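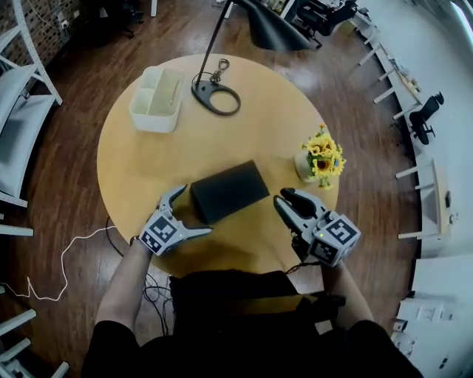 Round table, lamp end. Tray is on the left, flowers on the right.

Luvbridge Home Forum > Small Spaces > Desks and Tables

Round table as a desk, where does everything go?

plankfloor79
Posted 2018-12-11
I moved my desk stuff onto a round table in July and I still can't get the layout right. Light wood top, black lamp with a ring base, white divided tray for the small things, a vase of yellow flowers, and a dark gray box that has no home. The box usually ends up in the middle, at an angle, and that's the spot I need for writing. Total budget is $79. I'd like to keep the table.

estau_mark2
Put the tray behind the lamp. Straight-sided trays waste space on a round top wherever you put them, so it may as well be the far side.

plankfloor79
Then I have to reach past the lamp every time I want a paper clip.

gluepot
Disagree with estau_mark2. The tray should be closest to your writing hand and the lamp goes opposite. Are you left-handed? If not, you have it on the wrong side.

plankfloor79
Right-handed. The tray is on the left because the flowers were already on the right. I can swap them.

gluepot
Swap them. Water next to papers is a bad idea on either side, but at least you won't be reaching over the vase.

Texier Fan
I'd take the flowers off the table altogether. Windowsill or shelf. Same for the box. What's in it?

plankfloor79
Receipts and spare batteries. I open it maybe twice a month.

Texier Fan
Then it doesn't belong on the table. Get a small shelf. Gedby has a two-tier one that fits under most tables, and it was well under your $79 when I bought mine.

estau_mark2
Those Gedby shelves wobble. I returned one.

Texier Fan
Mine doesn't. Did you tighten the bolts after a week? The sheet says to.

estau_mark2
Yes. It still wobbled. Could be my floor, the boards aren't level.

hallcloset
Slightly off topic, but get the cords sorted while you're at it. I see a white one on the floor off to the left and a black one under the table. I had the same thing on dark planks and kept catching my foot on the black one. Flat cord covers screwed to the underside of the tabletop worked for me, with one run down a leg.

gluepot
I wouldn't put screws in that top. Adhesive clips are enough for a lamp cord.

hallcloset
Adhesive let go on mine by the second summer. Your choice.

plankfloor79
No screws, I may sell the table someday. I'll try the clips, swap the tray and the vase, and put the box in the closet for now. Holding off on the shelf. Does anyone know if the Estau trays come in a half-round shape?

estau_mark2
They used to. Check the clearance page, I think the last ones were white.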